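Search this site
Type a word and press enter

17/02/2022
By Shahnaz Bhuiyan

Where does the electricity go when you switch off the light?

My nephew asked me this one over breakfast and I got it wrong the first time, so I've had another go and written it down properly.

I'd always pictured electricity as a sort of water sitting inside the wires, waiting behind the switch. Turn on the tap and out it comes! But the power in your house is made at nearly the same moment you use it. When you press the switch on the kettle, somewhere a big machine called a generator has to push a tiny bit harder. You press it off and the generator can ease up again.

A generator is a magnet and a lot of coiled wire, and one of them has to spin past the other. That's really the whole trick. In a gas power station, steam or hot gas does the spinning. In a wind turbine it's the wind (obviously), and in a dam it's falling water. Solar panels are the odd ones out, with no spinning at all, just sunlight knocking tiny bits called electrons loose so they move along.

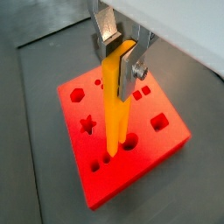 Now, all those generators are joined up to all our houses by a giant web of wires called the grid. And the people who look after the grid have a tricky job, as they must keep what's being made the same as what's being used, all day and all night. Think of a seesaw with 2 children on it. If one side gets heavier, the other side needs a bit more weight quickly or it goes bump.

Some things make the seesaw wobble. Lots of people put the oven on at teatime. A cloud drifts over a field of solar panels. The wind drops. On a cold, dark February evening everybody wants lights and heating at once, and the sun has already gone home.

So it's very handy to have somewhere to keep spare energy. I went to see one of these places, up at Kandthorpe, and I loved it. There are 2 lakes, one at the top of the hill and one at the bottom, with a fat pipe between them. In the night, when most of us are asleep and there's power to spare, pumps push water up to the top lake. When teatime comes they let it rush down again through a turbine, and the whole thing can get going in 90 seconds. I timed it on my phone!

You do lose a bit on the way, mind you. Pumping the water up takes more energy than you get back when it comes down. The pumps get warm, the pipe rubs against the water, and that energy wanders off as heat.

Batteries can do the same job. The ones for the grid are a lot like the one in a phone, only they fill metal boxes as big as lorries.

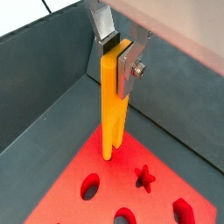
Benedikt Pfeiffer wrote in to ask why we can't build one really enormous battery and switch everything else off. He says his class couldn't agree on it. Well, a battery doesn't make any energy, Benedikt, it only looks after it for a while. Something still has to fill it up, and a battery big enough for a whole country's winter would cost a mind-boggling amount of money.

Back to my nephew's light. The electrons in the wire don't go anywhere much when you switch it off. They stay in the wire and stop being pushed. And the light that was already in the room hits the walls and the carpet and your jumper, and warms them up by a teeny amount, far too little to feel.

If you want to try something at home, ask a grown-up to show you your electricity meter. Write down the number, boil the kettle, then look again. After that leave one lamp on for 30 minutes and see which of them used more.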